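Winter tyres, again

Every autumn I tell myself to book the tyre change early, and every autumn I wait. Last January I drove 90 kilometres to my sister on summer tyres, very slowly, and I do not want to repeat this. 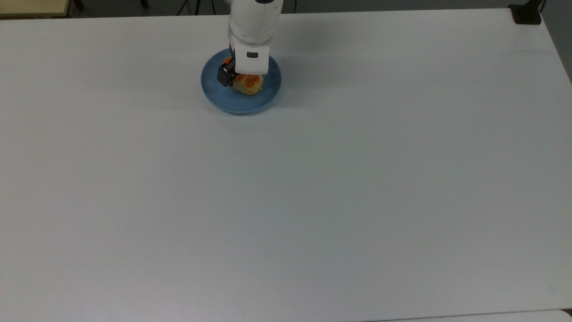 My car is an old estate with 311 thousand kilometres, and the garage of Kyrylo Tkachenko knows it better than I do. He offered me a used set with good tread for 200 euros. I thought about it over supper, and when I had finished I rang him and said yes. He will fit them on Friday morning. The spare wheel I must still check myself.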